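**Hand-held demonstration station: pre-session and weekly check**

Site: Prelton, upstairs room
Station: table 2
Date: 15 December 2022
Checked by: Zineb Mahrous
Second check: Fouad Cherkaoui
Task being shown: pick up and hand over small desk items, two hands

Mark each line OK, FIX or N/A. Anything marked FIX needs a name beside it. Comments can be short.

## A. Table and floor

- [x] Table doesn't rock when leaned on — OK
- [x] Tabletop wiped, no tape residue — OK
- [ ] Cables clear of where the operator stands — **FIX** (Fouad). White cable is still looped on the floor near the chair. Run it along the wall and tape it.
- [ ] Chair pushed back from the operator's side — **FIX** (Fouad). Too close to the left of the table. Cloth hanging there can catch a sleeve or a strap.
- [x] Exit path clear to the door — OK
- [ ] Boxes and tools put away — **FIX** (Zineb M.). Same comment as last week. The shelf from Brudodmont has arrived but has not been put up.

## B. Grippers

- [x] Fingers open and close fully, left — OK
- [x] Fingers open and close fully, right — OK, slightly stiffer than the left
- [x] No cracks at the finger roots — OK
- [x] Black lining at the tips not lifting — OK
- [x] Handle screws tight — OK, left one took a quarter turn
- [x] Pinch points explained to operator — OK

Comment: the right gripper has done 1,463 recorded closes by the counter in the log. Sunita Katiyar wants the spring looked at before the April block. I would do it sooner, as a stiff trigger is what gives people sore thumbs. Spare springs are in the Dumell drawer, not the one marked spares.

## C. Marker cubes

- [x] Cube seated firmly on each gripper, no play — OK
- [x] Faces clean, no glare from tape or fingerprints — OK
- [x] Left and right cubes not swapped — OK, checked against the card
- [x] Corners of the printed faces not peeling — OK

Two people have now picked the grippers up by the cube. Please hold them by the handle. A cube that has shifted can look fine and still put the hand position out in every recording until somebody notices.

## D. Operator and harness

- [x] Straps adjusted to this operator, not left from the last one — OK
- [x] Buckles closed and pull-tested — OK
- [ ] Loose ends of straps tucked in — **FIX** (operator). Done on the spot, leave open so it gets looked at next time.
- [x] Sleeves clear of gripper handles — OK
- [ ] Clothing cords short or tucked away — **FIX** (operator). Drawstrings should go inside the garment before starting.
- [x] Long hair tied back — OK
- [x] Operator knows to say "stop" and lower both hands — OK

Start position is both grippers low over the near half of the table, with space between them and the first item in that space. The operator holds still there until the recorder calls it, then starts the reach.
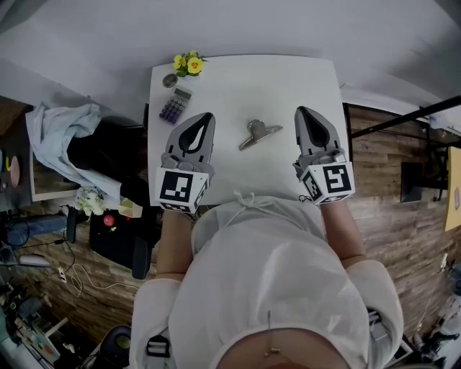
If the item is knocked or rolls, the operator goes back to the start position and the take is marked bad. Do not chase an item off the edge of the table. Vaughn Delacroix leaned after one last week and got a strap caught on the table corner — no injury, but it is in the incident book.

## E. Items on the table

- [x] Nothing sharp or breakable — OK
- [x] Binder clip checked for burrs — OK. Pick it up by the lever or the body. Do not squeeze it open with the gripper.
- [x] Calculator battery cover closed — OK
- [x] Small flat metal items accounted for at the end — OK
- [x] Flowers kept to the far edge — OK

## F. Breaks and records

- [x] Break every 20 minutes, harness loosened — OK
- [x] Operator asked about wrists, neck and shoulders — OK, some tightness in the neck
- [x] Bad takes marked on the day — OK, 7 this session
- [ ] Log copied to the Tahiri drive — **FIX** (Zineb Lahlou). Drive was full at takes past 523. Clear the old test folder first.

## Result

Station may be used. The cable and the chair are to be moved before the next operator is strapped in. Section A to be rechecked by Fouad and initialled here:

Initials: ______ Time: ______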